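Darkanbridge Court Notes
Home | Latest reports | Court lists explained | FAQ | Contact

Frequently asked questions

Most of what lands in our inbox falls into two piles: people who want to know why they are on the site, and people who want to know why their neighbour isn't. Both are dealt with on this page. Please read it before writing to us, and certainly before writing to us in capitals.

Who runs this site?

Darkanbridge Court Notes is edited by Pornthip Wattanapong, who used to cover the magistrates for a weekly paper that no longer has a reporter, or an office, or for the most part a weekly paper. She writes most of the reports. A few other people contribute when they can get a morning off work. We are not part of the court, the police, the council or the probation service, and we can't change the date of your hearing.

Which courts do you cover?

Darkanbridge Magistrates' Court, mainly Courtroom 3, where the general list is heard. We go to the Crown Court when a case that started here is sent up there and we can afford the train. Family cases and tribunals are outside our patch. Inquests we do now and then.

How do you choose which cases to report?

Whichever ones we happen to be in the room for. There is no grand plan. A full morning list might have two dozen names on it, and by lunchtime half of those will have been adjourned for reports, adjourned for an interpreter, or adjourned because the defendant is in the other building. We write up what is left if it is of some public interest, which takes in anything from fraud to a long-running dispute over a hedge with a surprising amount of violence in it.

We don't run cases as a favour and we don't leave them out as a favour. Both have been asked for. One gentleman offered a hamper.

I've been named in a report. Can you take it down?

Usually no. Criminal courts sit in public, and a fair and accurate report of what was said there is something we are entitled to publish. That it is embarrassing, or that your employer has found it, or that your mother-in-law has found it, is not by itself a reason to remove it.

We will look again if:

the report is wrong
there was an order in force that we missed
naming you puts someone at real risk, and you can tell us how
the report is old, the offence was minor, and the conviction is now spent

The last of these is decided case by case. We don't promise anything, but we do read every request, and some are granted. Paying us makes no difference, so please stop offering. The hamper has been mentioned.

I was found not guilty, but your report only covers the first hearing. What now?

Tell us and we'll put it right quickly. Being charged and being convicted are very different things, and a report that stops at the charge is unfair on somebody who was later cleared. Send the date of the hearing and the name of the court and we will check the result, then add it to the top of the original report where people will see it. It goes at the top in normal-sized type.

The same goes if the case was dropped or your conviction was overturned on appeal.

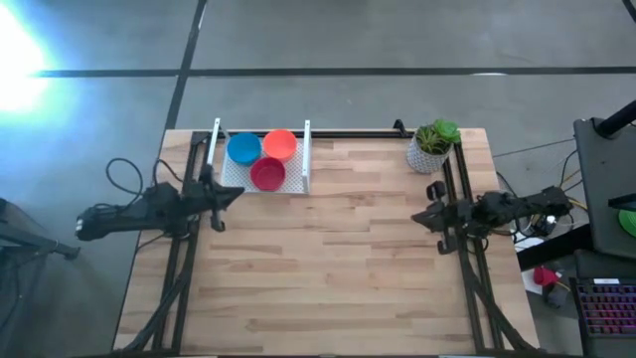 Checking can take a few days. The court office answers the phone between ten and a time known only to itself, and we need to see or hear the result from the court before we publish it. A text from your cousin who was there won't do, though we believe him.

Why do you print people's addresses?

We print the street, not the house number. The reason is dull but sound. There may be several people of the same name in a town this size, and the ones who weren't in court would quite like that to be clear. Last May we had a polite email from a man who shares a name, an age and a taste in jackets with somebody convicted of stealing copper pipe. The street name was all that stood between him and a difficult week at the bowls club.

If there is a safety reason why even your street should be kept out, your solicitor can raise it with the court at the hearing. That is much better than raising it with us afterwards.

Why haven't you named the defendant in such-and-such a case?

Either we aren't allowed to, or we weren't there. The usual restrictions are these. Anyone under 18 in the youth court can't normally be identified. People who say they are the victims of sexual offences have anonymity for life, and sometimes naming the defendant would give them away too. A court can also make orders postponing reports, for instance where a second trial is coming up and the jury ought to arrive knowing nothing.

We do as we're told. Where we think an order has been made wrongly we say so to the bench, politely and in writing, and we have now done this twice. The first one was lifted. The second one was explained to us at some length.

So please don't name anyone in the comments. You may well know who it is. The whole of Vavska Road may know who it is. It can still be an offence to publish it, and "everybody knows" has a poor record as a defence.

Can I go and watch a case myself?

Yes, and we wish more people would. Magistrates' courts and Crown Courts are open to the public unless there is a particular reason to close the room. You don't need to book, have a reason or dress up. Youth courts are the main exception and members of the public can't just walk in.

Expect a bag search at the door. Allow time for it, particularly if you are the sort of person who carries a multi-tool and has forgotten. Ask an usher which courtroom you want (they wear black gowns and carry a clipboard and know everything). Go in quietly, sit at the back, stand up when everyone else does.

Can I take photos or record what's said?

No. Not the magistrates, not the dock, not the nice coat of arms. Taking photographs in court is an offence and recording sound without permission can be treated as contempt, for which people do go to prison. Switch the phone off or put it on silent and leave it in your pocket. You can take notes with a pen. Some ushers will ask what you're writing, and "notes" is a perfectly good answer.
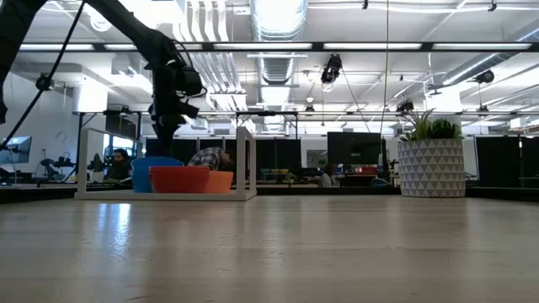 Reporters are generally allowed to send text from their phones during a hearing. Members of the public have to ask first. If you aren't sure which you are, ask first.

Is there anywhere to eat?

The court building has a drinks machine which takes coins and gives nothing in particular. Across the road is Ovau, which does a decent toastie and is used to people who need one in a hurry. At lunch you may find yourself in the queue between a defendant and the person prosecuting him. Talk about the weather.

What do all the words mean?

There is a proper glossary under Court lists explained. The ones we are asked about most:

Either-way offence: one that can be dealt with by magistrates or sent to the Crown Court. Theft is the everyday case.

Remanded in custody: kept locked up until the next hearing. It isn't a sentence and it doesn't mean guilty.

Unconditional bail: free to go, on the understanding that you come back.

Bound over: a promise to behave, with a sum of money to be lost if you don't.

Bench warrant: what happens when you don't come back. Often known in the corridor by other names.

Why was the sentence so light / so heavy?

We report sentences and don't set them. Magistrates and judges work from published guidelines, which start with how serious the offence was and then move up or down. An early guilty plea brings the sentence down, by as much as a third. Previous convictions tend to push it up. We put the reasons in the report where the bench gives them out loud, and we'd ask you to read as far as those before commenting. Judging by the times on the comments, some of you are getting no further than the headline, and in one memorable case the first name.

Do you report on everyone, or only on people who can't complain?

A fair question and one we get a lot. The archive holds more than 127 reports of cases involving councillors, company directors, solicitors and others with headed notepaper. The Tsang planning case is among them, and if you'd like to know how much headed notepaper that produced, it filled a drawer.

How do I report a mistake?

Use the contact form and choose Correction from the list. Tell us which report, what is wrong and what it should say. Mistakes of fact are corrected as soon as we have checked them, with a line at the foot of the report saying what was changed. We don't quietly edit things and hope.

Please don't put it in the comments, where it'll be buried under a row about parking.

Can you give me legal advice?

No. We can spell most of it, but that's as far as it goes. If you have been charged and haven't got a solicitor, ask for the duty solicitor when you get to court, and get there early. They can see most people on the day for a first hearing. If you are a witness and worried about going in, ask for the witness service, who will show you the room beforehand and find you somewhere to wait away from the other side.

Can I write for you?

Possibly. You would need to be able to sit still for three hours, spell "magistrates' " with the apostrophe in the right place, and take an accurate note of someone mumbling behind glass. There's no pay beyond bus fares. Send a few lines about yourself through the contact form, and tell us if you have ever appeared in Courtroom 3 in any other capacity. It doesn't rule you out, but we'd like to hear it from you before we find it in the archive.

Contact | Corrections | Comments policy | Back to top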